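Last updated in December, after the glitter thing.

# Tamham Toy Library: Letter Blocks FAQ

**How long can we keep a set?**
Two weeks. You can renew once, unless another family is waiting, and another family is usually waiting.

**Is it a full alphabet?**
More or less. The big set has 44 blocks, with extra vowels, so a child can spell something longer than "cat." The small set has 23, and you will not be spelling "quiz."

**My kid can't read yet. Is this pointless?**
No. Blocks also stack, fall over and get carried around in a saucepan. Reading can wait.

**How do I clean them?**
Damp cloth, then air dry. Please don't use the dishwasher. Evaristo Russo has tried it for all of us, and he now owns that set.

**We lost one. Are we in trouble?**
Mildly. Check the couch, the car seat and the dog bed, then email Hannelore Ortner with the letter and the color. "A blue one" doesn't narrow it down — we have light and dark.

**Do the colors mean anything?**
Not that we've ever figured out. The P is maroon, the E is yellow, the D is green and the B is orange. Children will invent a system and correct you on it.
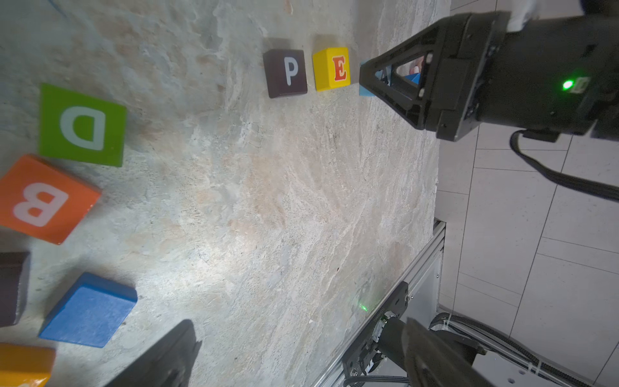 **Can we play with them on a stone table?**
Sure, if you like the noise. Aisyah Yeoh puts a towel down first and recommends it to anyone with downstairs neighbors.

**Where do returns go?**
The bin by the side door, before 6 p.m. Bag tied, please.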